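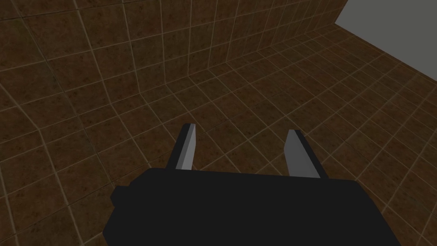 4. Setting up your first race weekend

OK, you've installed Starnent, you've made a login, and you're looking at a blank calendar. This is the part where I used to lose people, so I've rewritten it from scratch (the old version was a mess, sorry!). I run the Groltbridge kart league on this thing, and what follows is how I set up a weekend myself.

Before you start, have your entry list saved as a plain spreadsheet, one driver per row. You'll also want your track length in meters. Ours is 1,288, and I'll use that in the steps below.

4.1 Create the event

1. Open the Calendar tab and click New Event.

2. Type the name of the meeting. Keep it short, as long names get chopped on the printed timing sheets.

3. Pick a circuit from the list. If yours isn't there, choose Add Circuit and type in the length. For Groltbridge I enter 1288 with no comma. The box doesn't like commas and will quietly save the length as 1.

4. Choose Single or Double. A double header gives you two separate race days under one event, each with its own results, and the points go into the same championship table.

5. Click Save. You should land on the event page.

Note: If you pick Single and later need a second day, you can switch it over in Event Options. Going from Double back to Single deletes everything on day two, so export that first.

4.2 Load your drivers

1. On the event page, click Entries, then Import.

2. Choose your spreadsheet and match up the columns. Starnent guesses most of them, but it mixes up kart number and license number pretty often, so check those two.

3. Look at the total in the top corner. Our December meeting had 22 entries, and the first time I imported the list it showed 17. Five rows had a blank class column and had been skipped! Fill in the class, import again, and the missing drivers turn up without doubling the others.

4. Click Confirm Entries.

Caution: Don't confirm entries while somebody else is editing them on another laptop. The last one to click wins, and the other person's changes are gone.

4.3 Build the sessions

1. Click Sessions, then Add. I do practice, qualifying, two heats and a final for each class.

2. Give every session a start time and either a lap count or a time limit. If you fill in both, the flag comes out at whichever one is reached first.

3. For the final, set Grid From to Heat Points. The default is Qualifying, and I have forgotten to change it more than once (the drivers noticed).

4. Leave a gap between sessions. I like ten minutes, more if it's the little kids' class.

4.4 Connect the timing loop

1. Plug the Bodora decoder into the laptop and turn it on. Wait for the steady green light.

2. In Starnent, go to Hardware and click Find Decoder.

3. Walk one kart over the loop. Its number should pop up in the Live box within a second or two.

If you get nothing, try the other USB port before you start digging up cable. Users with the older Luik decoder need the separate driver, and the steps for that are in section 7.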